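How Does a Robot Know What to Do Next?

Written by Aranka Kiss for young readers

Have you ever put away your clean clothes? You take a shirt, you find the sleeves, you fold it, and you put it on the pile. Maybe you think about lunch at the same time. Your brain does the work so quietly that you do not notice it.

A robot has no brain, but it has software. Software is a long set of instructions for a computer. Today we will look at the software of a robot called Zollo, which is learning to fold clothes.

Step one: looking

Zollo has a camera. The camera makes pictures, but for a computer a picture is only a big table of numbers. Every tiny dot has numbers that say how much red, green and blue is in it. The first part of the software must find the shirt in all these numbers. This job is called perception.

A plate is easy, as it always has the same shape. A shirt is much harder! When it lies in a heap, the sleeve can hide under the back, and the neck can look like a pocket. The software learned from 2467 pictures of clothes. People marked on each one where the edges and the openings are. This took Oluwatosin Obi and her team the whole of February.

Step two: making a plan

Now the software knows where the cloth is. Next it must choose what to do. Should the robot pull the shirt flat first? Which corner should it hold? This part is called planning. Zollo's planner is named Diris. It compares 28 possible moves and gives each of them a score. The move with the best score wins.

Step three: moving

The last part is called control. It turns the plan into small orders for the motors: turn a little, go down, close the fingers. Control also checks if the arm is really where it should be. If the arm is a bit too far to the left, control corrects it.

Going down to the cloth is a difficult moment. If the fingers stop too high, they close on air. If they go too low, they push into the seat under the cloth.

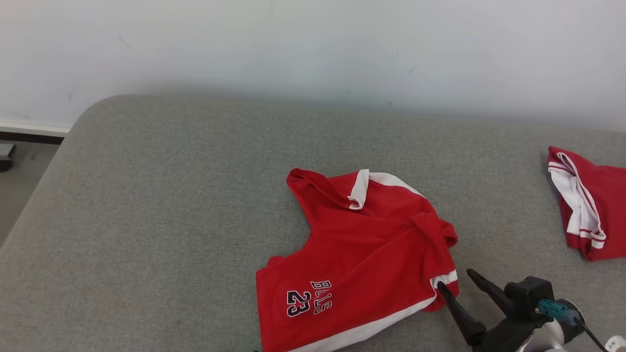
For this reason the software makes the arm slow down near the cloth — like you do on the last stair in the dark. Then it closes the fingers, lifts a little and looks again. Is the cloth coming up too? If not, Diris makes a new plan. After 6 tries without success, the robot stops and waits for a person.

Looking, planning, moving, and then looking again: engineers call this a loop.

Try it at home

You need one T-shirt and a friend. Close your eyes and be the robot. Your friend is the software and tells you every move, but may only use short orders such as "left hand down" or "close fingers." Can you fold the shirt in 3 minutes? Change places and try once more.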